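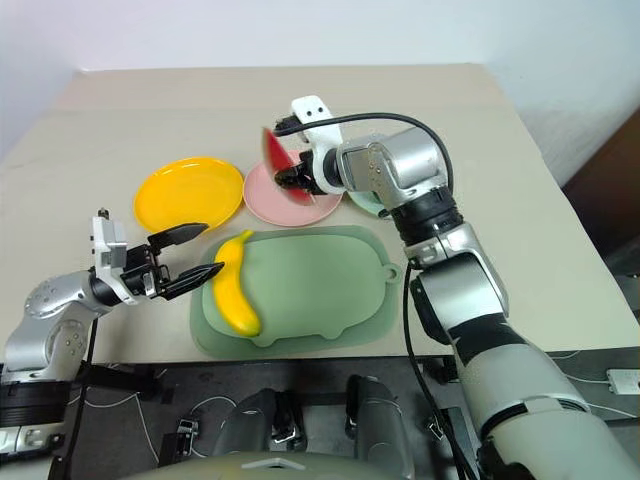
History of Science > Archives and Records

How do I cite an observatory logbook that has two different page numbers?

I am writing a short history of the magnetic station at Stirklow, and my main source is the station logbook in the Kornum collection. Every page has an ink number in the corner and also a pencil number at the bottom. They do not agree. The difference is 10 pages at the start and grows to 40 near the end. My copy was ordered as item 1331 – the archive gave me only this number and no advice. Which page number should I use?

Answer 1

Use the pencil one. Archives usually add it later, so it is the official one.

Answer 2

I had a similar problem with the Belletti notebooks. Please do not decide before you know who wrote the pencil numbers. Sometimes it was the archive, but sometimes an earlier reader did it for himself. Write to the reading room and ask which numbering they use for orders. Then cite this one, and put the other in brackets the first time, for example "p. 70 (ink p. 40)". Also give the date of the log entry in every note. With the date, a reader can find the place even if the book is numbered again.

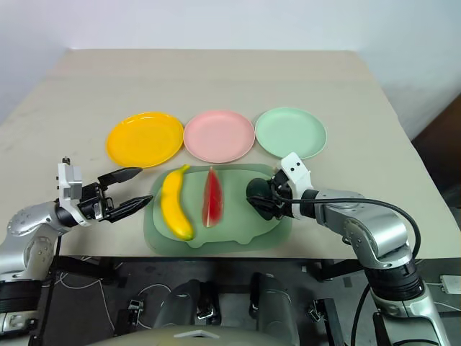 Three round plates on a table.

A growing difference can mean that blank pages were skipped in one numbering – it is good to check this before you write that pages are missing.

Answer 3

Chan's guide has a chapter on this, I think in the older edition only. I don't have it with me now.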